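**Crayfish season isn't over yet!**

If you thought the Fanudmont boil was the end of it, good news: the Skomine farm ponds stay open into November this year, and what's coming out of them is the best I've tasted in a long while. Sweet tails, thin shells, plenty of fat in the heads (suck them or don't, I'm not your mother).

The boil itself was a joy. We went through 342 pounds of crayfish, the corn ran out before dark, and the raffle brought in $1,875 for the new dock at Welo Landing. Thank you to everybody who came hungry and stayed to stack chairs!

A few things people asked me over the pots:

- Purge in clean cold water, changed until it runs clear. Skip the salt, it only stresses them.
- Bring the pot to a hard boil, give them three minutes, then kill the heat and let them soak for twenty. The soak is where the flavor gets in.
- Keep your shells! Roast them until they smell nutty, cover with water, add an onion and a bay leaf, and simmer for forty minutes. Strain it well and you've got the start of a bisque.
- For something cold and sweet afterward, plain blueberries. I've tried pie and I've tried sherbet, and I keep going back to the berries.
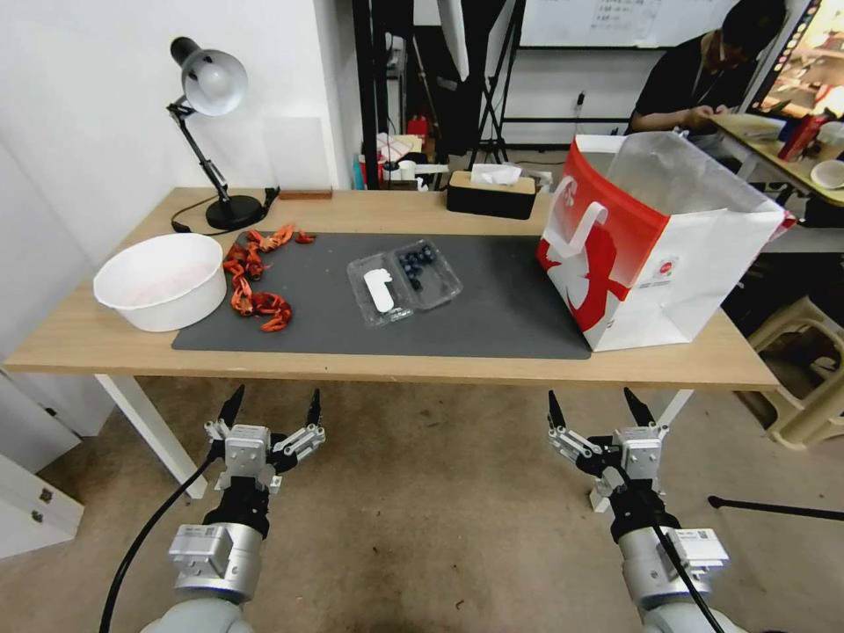
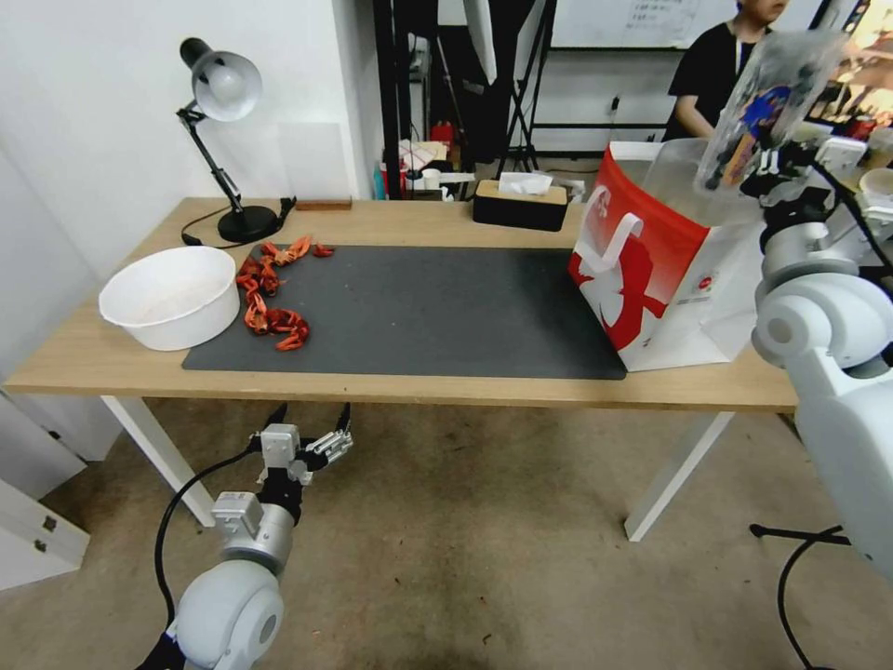
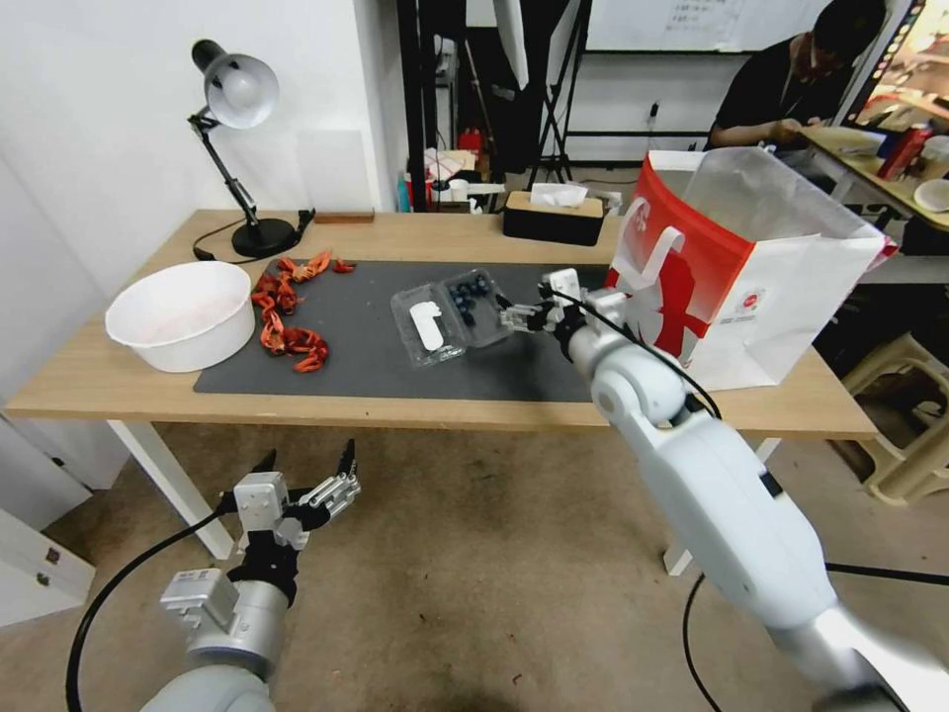 Orders for the next pickup go in at the Kavanagh bait shop counter, cash or check, five-pound minimum. Bring your own cooler with a drain, and leave the lid cracked on the drive home so they can breathe. I'm making a double batch of bisque with mine and freezing half, and if anyone has a good recipe for crayfish bread, please leave it at the counter for me. I want the one with the jalapeños!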